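Lighting changes in simulation cut grasp failures, Skarnix group reports 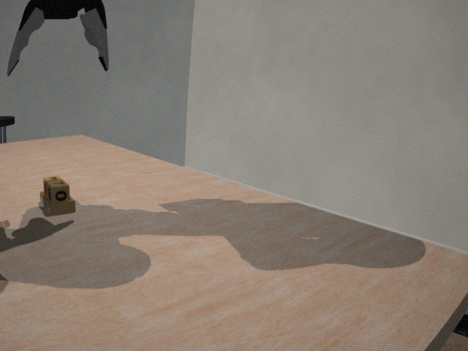
Why vary the light in a simulator when the objects and the robot stay the same?
A policy trained under one fixed light learns to depend on it. Once the lamp moves, the position estimate drifts and the gripper closes in the wrong place.

2025-08-24 – A research group at Skarnix has published results from a simulation study on how shadows affect learned grasping. The work, led by Bríd Mac Suibhne, compares two versions of the same control policy, one trained with a single light position and one trained with the light position, strength and shadow softness redrawn at the start of each episode.

Both versions learned from 1,000 simulated episodes. The task was to locate a small block on a wooden table, close a two-finger gripper on it and lift. Camera placement, table texture and gripper model were identical in the two training sets. The policies received color images and joint positions, with no depth channel.

Evaluation used 268 held-out episodes, 200 of them with broad shadows falling across the tabletop. The fixed-light policy most often failed when a shadow boundary passed close to the foot of the block. In those cases it tended to treat the dark region as part of the object and aimed too low or to one side. The policy trained under varied light made this error far less often. On evenly lit tables the two performed alike, and the group reports no loss of accuracy from the added variation.

The gripper's own shadow was handled as a separate condition. It moves with the arm, so its outline changes during the approach, and the authors found that policies trained without moving shadows sometimes paused or corrected repeatedly before closing. Adding them to training removed most of the repeated corrections but lengthened rendering time per episode.

Lenni Oksanen, who wrote the rendering code, said the cost was acceptable on current hardware. "The expensive part is the soft edge. Hard shadows are cheap, and we got most of the benefit from those," he said. The paper recommends starting with hard shadows and adding soft ones late in training.

The scene generator, named Turetti, builds each episode from a short configuration file and renders it in batches of 8. A first version was used inside the group in February. The current version adds control over image grain, which was held constant in this study.

The results are limited to rigid, matte objects and to simulation. Transparent and shiny items were left out. Tests on a physical arm are planned with Lappalainen, and the group intends to release the held-out episodes along with the evaluation scripts.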